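4 min read

Kenta Oda has worked at Urnidel for 7 years, and he still gets nervous before an open day. "When visitors come, the robot is watched by people who fold laundry every evening," he told me. "They are the strictest judges."

I met him in the demonstration room in January, beside the table where Satti, the company's two-armed robot, practices with shirts. 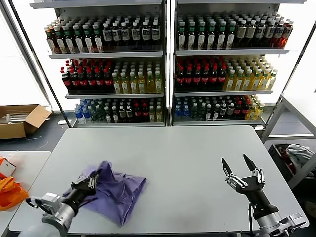
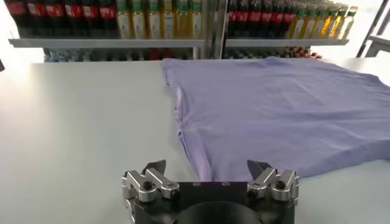
Cloth is difficult, Oda explained, for the reason that it never lies the same way two times. "A bottle stays a bottle. A shirt is a new problem every time you put it down." His team has recorded 2,000 attempts at folding – good ones and bad ones – and he says that he learns more from the bad ones.

I asked him how long visitors usually stay. "Children stay 15 minutes. Their parents want to know the price." He laughed, but he did not tell me the price.

He would like to try towels next, and after that trousers. "Socks I do not promise," he said. The next open day is already planned, and visitors may bring a shirt from home.

2 comments · 15 shares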